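Visit to the Ranier Handling Laboratory, Huvdale

Report to the Equipment Planning Group, Pleklow Catering Services

Four members of the group visited the laboratory in June at the invitation of its manager, Apostolos Konstantinidis. The purpose was to establish what a robotic arm for handling crockery would cost us over its working life, and whether provision should be made in the next equipment budget.

We arrived at 9.30 and were shown the arms at work in the main hall. Each is fitted with a two-fingered gripper and a small camera at the wrist. The staff were generous with their time and answered our questions on price without hesitation.

The laboratory advised us to plan over 5 years. The purchase price is only part of the sum - fingers wear, cables need replacing, and staff must be released for training. Mavromatis, the supplier used at Huvdale, charges 187 pounds for a replacement set of fingers and asks customers to keep one set in stock. Delivery of a complete arm currently takes 6 months, so an order intended for the start of a financial year would have to be placed well before it.

We were also told that the laboratory had underestimated the cost of bowls and plates for trials. It bought 300 pieces in its first year and now has a separate budget line for them. Glazed ware was said to be harder to handle than plastic, and we were advised to test any arm with our own crockery before signing.

The group recommends that no purchase be made this year. A sum should be set aside for a trial on hire, and Mavromatis should be asked for a written quotation covering the arm, spare fingers and servicing as separate items. 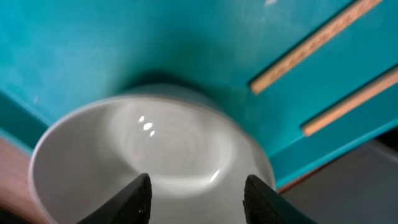 The quotation should also state who pays for carriage if an arm has to be returned for repair, a point on which the laboratory's own contract is silent. Replies will be brought to the next meeting of the group.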